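13/10/2021, bench notes, dye room

Back on the walnut hull ink today, and I'm writing this up before I forget which jar is which (again). The batch I put up in May has finally stopped smelling like a pond, so I strained it through the old cotton sheet and got a nice dark liquor, a bit thicker than I wanted. I thinned a little of it with rainwater and left the rest alone.

First brush-outs were on the Merumel paper, the heavier one. Lovely color going on, a real warm brown, but it feathers like crazy along any line thinner than a pencil stroke. I added gum arabic, 2 level spoons to the small jar, and that pulled the edges in a lot! It also made the ink a touch shiny where it pooled. I don't mind that for washes, but it looks wrong in lettering.

Then the Laravska sheets, which we've got stacks of. Way better with a dip pen. The ink sits up on the surface and I could get a proper hairline without holding my breath. Drying is slow though. I smeared a strip with my sleeve after 12 minutes, and it was still tacky at the corners. Whoever uses this next, please give it plenty of time before you stack anything on top. Test strips are clipped on the string over the sink, with the recipe penciled on the back of each one. 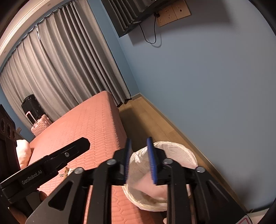
Round waste bin.

Iron next. I put rusty nail water into the Cho jar a drop at a time and it went from brown to nearly black by drop 7, so I stopped there. Gorgeous on the brush, kind of a cold gray when it's thin. I'm a little nervous about what it'll do to the paper over a couple of years (the old iron gall pages I've handled were pretty crispy), so I'm keeping this one for samples and not for anything we'd sell.

Mold: the jar with no clove oil has a little raft of fuzz on it. The jar with clove oil has nothing. Same shelf, same lid, so I'm calling that settled and putting clove in everything from now on, even if the room smells like a ham.

Numbers for the Jorarer order: strained ink on hand is roughly 919 ml with all the jars together, minus whatever I spilled on the scale. Should be enough for the little bottles if we don't fill them to the neck.

Still to do: lightfast strips in the south window, half covered with foil. Try the hulls simmered instead of soaked. Buy more lids, the ones on the tall jars are rusting. And the good strainer is missing, so if you have it, put it back on the hook please!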